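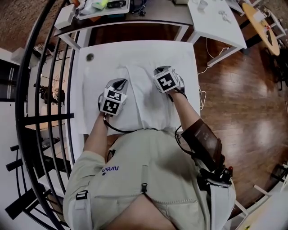 The fault took 234 recordings with it before Serena Mazza caught it.

She runs data collection at Norow, a small outfit that teaches robots to handle soft household stuff. Cloth, pillows, bedding. People do the chores with a gripper in each hand, the grippers get tracked, and the tracks go off to train an arm. On the morning of 2020-09-09 she was playing back a batch from the cloth table and saw the left gripper jump. One moment at the tabletop, the next moment well under it. Then back.

"I thought it was my screen," she says. "So I ran it on the other computer. Same jump."

The tracking leans on printed cubes, one on each gripper. Cameras read the black and white patterns and software from Orkix works out where the hand is. When a cube gets hidden, say behind a fold of cloth, the software guesses until it sees a pattern again. Fine for a blink. But an update in June had stretched how long it was allowed to guess, and a second change meant the guessed stretches were no longer flagged. They went in the pile with the good ones.

By then the pile was 3,390 recordings deep.

Bad data is one thing. What bothered Mazza was where it was going. Norow's customer, a bedding supplier called Zerwood, had an arm on trial in its packing room, and that arm had just been loaded with a model trained on the new batch. Two days after the load it reached for a folded sheet and drove its fingers into the table. The force limit tripped and the arm stopped. Cracked finger, scuffed tabletop, no injuries. The operator's hand had been on the table to straighten the sheet a little earlier.

Zerwood wrote it up as a worn joint. They swapped the finger and started again. It did it again the next morning.

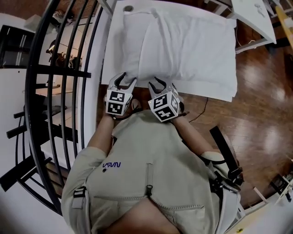 Pillows turned out to be less of a problem. A pillow gets squeezed from the near edge, the hands stay fairly high, the cubes stay in view. Cloth is worse. It bunches up, it rides over the grippers, and people lean in close to see what they are doing. Nearly all of the bad recordings were cloth.

Mazza called Zerwood herself and asked them to shut the arm off. They did, after some back and forth. Then she called D'Amico, the safety shop that had signed off on the trial. Their engineers wanted to know why the arm had no floor – a plain hard limit, set in the controller, that says never go below this height. Good question. It had one at first. Somebody had switched it off during setup because the arm kept stopping short of thin items, and it never got switched back on.

So that's two failures. The tracker made things up and the arm had no way to refuse. Either one alone would probably of been a nuisance.

Orkix has since put the flags back and cut the guessing time down. Norow now throws out any recording where a cube drops out of sight for too long, wich costs them a fair bit of work. They are redoing the cloth sessions too. Slower hands, cubes kept turned up, a camera added at the side. The repeat work is budgeted at 2,000 recordings and the people doing it are not thrilled.

"My wrists hurt," one of them told me, between takes. "You try folding with these on all day."

The Zerwood arm is still off. D'Amico wants the height limit locked behind a password and a written test each time a new model goes in – an empty table, then a single sheet, then a stack, with everyone standing back. Zerwood has agreed to the password. The test is still being argued over, mostly about who pays for the hours.

Mazza has kept the first bad clip on her desktop. She plays it for new hires on their first day, before they touch a gripper.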